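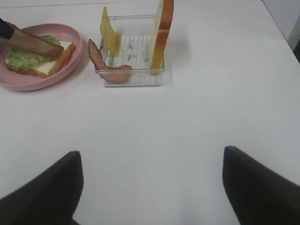 Projects > Tuvo > FAQ

Build log Parts FAQ Contact

So what is Tuvo?
Tuvo is the two-armed sandwich robot I've been building in my garage since last October. I'm Amerley Ansah, I fix dental equipment for a living, and this is what I do with my evenings!

Why sandwiches?
My first plan was folding towels and I hated every minute of it. Lettuce is way more fun (and way more annoying, it's never the same shape twice).

What did it cost?
I'm at 934 dollars for both arms, counting the motors I burned up. Almost 535 of that was motors, so please set your current limits before you plug anything in.

Is it running on its own?
Parts of it. Bread and lettuce are pretty solid now. The long brown strip that goes on top of the lettuce is still me driving the arms by hand, and I record those runs so I can train on them later.

Why do the ingredients stand up in that clear rack?
Flat slices on a flat table are miserable to pick up! I kept shoving cheese around like an air hockey puck. Standing up, there's an edge to grab. I've tried other holders and I keep going back to the clear one with the thin rods.

Why is the plate pink?
It was the one my kids would give up. It does show up nicely on the white table, so it stays.

What are the fingers made of?
They're black prints, version 13. Files are on the Parts page under Fallau, which is my name for the gripper (the arm is Mensah, long story). Print them slow.

Can I use the Dreteo board instead of yours?
Yes, but swap the 2 encoder wires first or the wrist spins the wrong way. Ask me how I know.

Do you eat the sandwiches?
No! They've been dropped and squeezed way too many times by the end of a night.

Can I come see it?
If you're local, sure, drop me a note through Contact. After 7 pm is best, once dinner's cleaned up.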